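Jultwood opens its hand-teaching kit to small shops and school labs

For release in September

Hi, it's the two-room robotics shop above the bike store again. We've been pretty quiet since spring, and now we finally have something to announce: Wiko, our kit for teaching a robot arm a job by doing the job yourself, goes on sale this month. You can order it from us directly or through our distributor, Belhaj, and the first 30 kits ship before the holidays.

I'm writing this one myself because the last time we paid somebody to write a press release, it used the word "paradigm" twice and I couldn't work out what we were selling. So bear with me.

Wiko is a pair of grippers you hold in your hands, plus the software that records what you do with them. You pick things up, turn them, set them down, pass them from one side to the other, and the software logs where each gripper was and how far it was open the whole time. That recording goes into training, and the trained program runs on an arm wearing the same kind of fingertips. No joystick, no typing in joint angles, and no arm in the room at all while you're recording if you don't want one (ours spends most recording days under a sheet, and the place is a lot quieter for it).

We started on this after a miserable year of remote control. Back then we had a leader arm on one bench and a follower arm on the other, and whoever was teaching had to pull the leader through every motion while watching the follower. It works, and plenty of people do lovely things with it. We still sell a remote-control add-on for jobs where you need the real arm's reach and weight from the start! But our people got sore shoulders, and new folks needed most of an afternoon before their recordings were worth keeping. With the grippers in their own hands they were making usable ones before lunch.
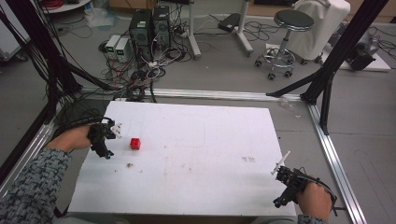 Teaching a new task with Wiko always begins small. Before anybody touches a customer's parts, we have them practice on block work: reach, close, lift, place, let go, do it again from a different side. It sounds dull and it kind of is, but it's where you learn to slow down near the object and keep your wrists from wandering. A little red cube on a white foam board is plenty for a lesson like that, with a gripper in each hand and the left fingertips close to the work, and you can leave the stains on the board, the training doesn't mind them. What it does mind is hurry. If you snatch at things, the robot learns to snatch at things, and then you get to watch your own bad habits played back by a machine — a humbling experience, ask anyone here.

So how much teaching does it take? For our own test job, sorting molded caps into a tray, we recorded 2000 demonstrations spread over 9 different people. We wanted the mix on purpose. Tall people reach differently from short people, lefties start from the other side, and one of us sets every single part down as if it were an egg. The program we got out of that handled the caps better than anything we'd trained on one person's recordings, even a very tidy person's. Simpler jobs need a lot less, and the manual has a chapter on knowing when to stop (I wrote it, it's short).

The first outside shop to use Wiko was Brornum, which packs replacement parts for garden tools. They had an early kit for eight weeks and gave us a long list of complaints, nearly all of them fair. The trigger spring was too stiff. The cables came out of the grippers at an angle that bumped your forearm. The software saved every recording with a name only a computer could love. All of that is fixed in the version going on sale. The complaint we haven't fixed is that the startup check takes too long, and I'd sooner say so here than have you find out on your own bench. We're working on it, and the update will be free when it's ready.

Here's what comes in the box: two grippers, a left and a right, with their cables; three sets of swappable fingertips (flat, narrow and soft); matching fingertips for your arm; a practice board and blocks; the recording software; and a printed manual, on paper, with a spiral binding so it lies flat. You'll need your own computer for training, and it should be a fairly strong one. If you don't have one, we can run the training for you, and you get your recordings back along with the finished program. Your recordings stay yours. We don't keep copies unless you ask us to.

School labs get a lower price and can borrow a kit for a term before they decide. Small shops can rent by the month, and the rent counts toward the purchase if you keep it.

We're also holding open afternoons in our workshop all through October, starting at 2 p.m. Come up the back stairs, wear sleeves you can push up, and bring a part that's been giving you trouble. We'll put the grippers in your hands and you can have a go at showing a robot what to do with it.

To order a kit, ask for the school price sheet or save a spot at an open afternoon, write to the Jultwood front desk or call the workshop. Review kits are available to the press on request, and yes, we'd like those back.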